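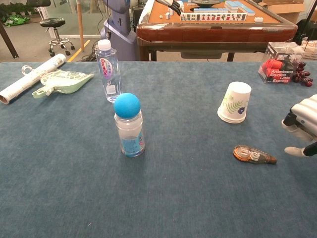
3.2 Segmentation and pose tracking on cluttered tabletops

The perception module takes color frames from the chest camera and produces a list of objects, each with a mask, a rough shape class and a grasp frame. The planner in Section 3.3 reads this list and nothing else. Any mistake made at this stage is passed on to the arm, so most of our work on the Driltwood software went into deciding when an object should be reported and when it should be held back.

Frames are first passed through a class-agnostic segmenter. We kept the network small enough to run on the onboard computer next to the controller. It returns masks with a confidence score, and masks that overlap by more than a set amount are merged. Merging works well for flat objects and poorly for objects that rest on each other. Figure 4 shows a typical case: the blue foam ball sits on the open top of the short bottle, and the two should be tracked as separate items with a support relation between them. Early versions merged them into one tall object with a blue top. The planner then tried to close the fingers at the height of the ball.

Figure 4. Test table as seen from the chest camera, with the hand over the cloth at right. The foam ball on the short bottle, the clear bottles and the upside-down paper cup are the objects discussed in this section. The mahjong table in the background lies outside the work area.

To handle stacked objects we added a support test. For each pair of touching masks, the module compares the surface color and the outline on both sides of the shared edge. If the outline widens sharply above the edge, as it does where a ball is wider than the mouth of a bottle, the masks are kept apart and the upper one is marked as supported by the lower. The planner must clear a supported object before it may move the one underneath. Nested cups are the opposite case. A stack of them has thin, regular edges near the rim, and splitting it gives several narrow masks that no gripper can use. We treat masks of this kind as one object.

Clear plastic was the other main source of error. The segmenter often found the label of a bottle and missed the body, so the grasp frame was placed on the label band and the reported height was too low. We trained on 1,793 frames labeled by hand, with bottle outlines drawn in full, including the parts where the cloth or the background shows through. Elvia Jaramillo and Melquiades Gallegos wrote the labeling rules and checked the outlines. Labels are now treated as part of the object they are attached to. Detection of full bottle outlines improved, although a bottle seen against a busy background still loses part of its upper edge in some frames.

The work area is set by fitting a plane to the cloth and keeping only masks whose lower edge falls inside its border. Without this step, the tiles on the mahjong table behind the cloth were reported as a long row of small white objects. The same test drops the second robot's hand when it is working over the far table. The robot's own hand is removed in a different way. We project the arm model into the frame from the joint readings and mask out the result, with a margin of 5 pixels. The margin covers small errors in calibration — a wider one began to eat into objects next to the fingers.

Tracking runs between segmentation passes. Each object keeps its identity as long as its mask can be matched to the previous one by position and color. When the hand covers an object, its last pose is frozen and a timer is started. If the object does not return within 180 frames, it is dropped from the list and the planner is told to look again. This value was chosen by trial on the Salilton recordings and was not changed for the tests reported in Section 4.

Soft and shiny items remain hard. The flat packaging bag in Figure 4 has a translucent film that takes on the color of the cloth, and its mask changes shape from frame to frame. The module reports it with low confidence, and the planner leaves it in place.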